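Felt food

Felt food is the general name for play food and imitation groceries made from felt, usually cut and sewn by hand. It covers everything from a single fried egg (two pieces of felt and a few stitches, and still one of the most charming things in the whole craft!) to complete shops stocked with tins, packets, bottles and fresh fruit. It is made for toy kitchens, for classrooms, as gifts and, more and more, simply to be put on a shelf and enjoyed.

Materials

Most makers work with either wool felt or acrylic felt. Wool felt is thicker, softer and dearer, and takes a stitch beautifully. Acrylic felt comes in very bright colours and is easy to find in craft shops, though it tends to go fuzzy with handling. Felt doesn't fray when cut, so edges can be left raw and small shapes such as peas, seeds and lettering can be snipped straight from the sheet. Flat foods like cheese slices and lettuce leaves are often left unstuffed, while rounder ones are filled with polyester or wool stuffing.

Bottles and packets

Copying packaged groceries is a branch of the craft in its own right, and a wonderfully absorbing one. The maker has to decide how much of the real thing to keep. A sauce bottle can be recognised from its colour and outline alone, but a good label lifts it enormously, and many people spend longer on the label than on the bottle.

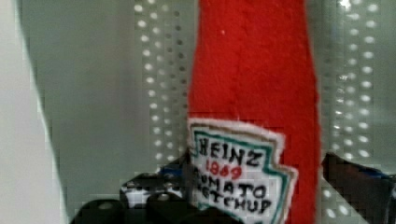
Lettering may be embroidered, painted, cut from felt and glued, or drawn on with a fabric pen. Pen is the quickest method, but ink spreads into the fibres, and fine strokes can blur. Wobbly capitals are widely thought to be part of the appeal, and collectors often prefer them to anything printed.

Makers and collections

The pattern maker Ilídio Calado is best known for Padilla, a felt corner shop of 1,000 pieces sewn over 9 years, with every price ticket written by hand. It was first shown in Flalside one November and has toured twice. His later project, Bevero, is given over entirely to drinks, and includes a milk crate that visitors are allowed to unpack and fill again. The pattern publisher Barnel issues his designs as paper templates, with the sauces and condiments among the most loved of the lot.

Care

Felt food is best cleaned by dabbing with a damp cloth. Machine washing can shrink wool felt and make inked labels run. Loose fluff comes away with a strip of sticky tape, and bobbles can be trimmed with small scissors. Pieces with buttons, beads or other small parts aren't suitable for very young children.

See also: Amigurumi, Soft sculpture, Toy kitchen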